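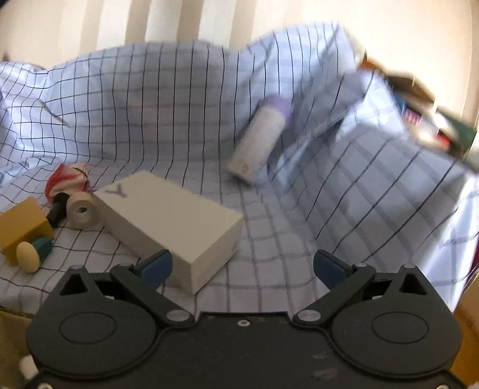
Sorting the Small Things - Photo Gallery

By the Ukidetti Home Page, January

Print this page | E-mail this page | 2 comments

Every January we take the small things out of the cupboards and put them on cloths, so that we can see what we own. This year we did it in the back room of our house in Catesbridge. It took one long morning and a part of the afternoon, and we stopped two times for tea. I have made this gallery for the readers who asked how we sort the things that do not belong to any room.

Our rule is simple. Nothing goes back into a cupboard before it has lain on a cloth first. On the shelf a box is only a box, and you stop seeing it after some weeks. When it lies on a cloth next to other things, you must decide about it. We make small groups and do not sort by size or by color. We sort by the question "When did I need this the last time?" If we cannot answer, the thing goes to the hall and waits there until spring.

I write a letter on the plain boxes, because they all look the same to me when the lid is closed. Y is for things we use during the whole year. A box with Y may stay in the low cupboard, where it is easy to reach. The boxes without a letter must go up to the high shelf, and for this we need the ladder from Morelli, the small hardware store near the bridge. They lend it for 21 days, which is very kind. 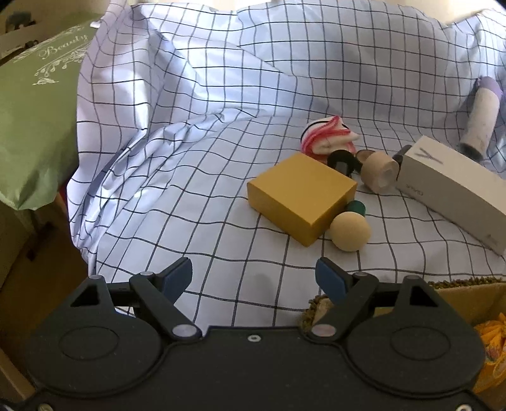
Yellow box, foam ball and a roll of tape on the grid sheet.

The tape is my weak point. I buy a new roll every time I have to send a package, and then I find the old one. Now all tape has one drawer in the kitchen, and I have promised to look there before I go to the store.

Long boxes are more difficult. They do not fit in our cupboards in the normal direction, so we put them on their side behind the coats. My mother kept hers under the bed, and I think she was right, but our bed is too low.

The sheets and cloths go in the wash at the end. Please shake them outside first - small screws and paper clips like to hide in the folds, and they are not good for the machine.

Next month I will show the sewing drawer. It holds 160 buttons, and I would like to keep all of them.

Share (21) | Print this page | E-mail this page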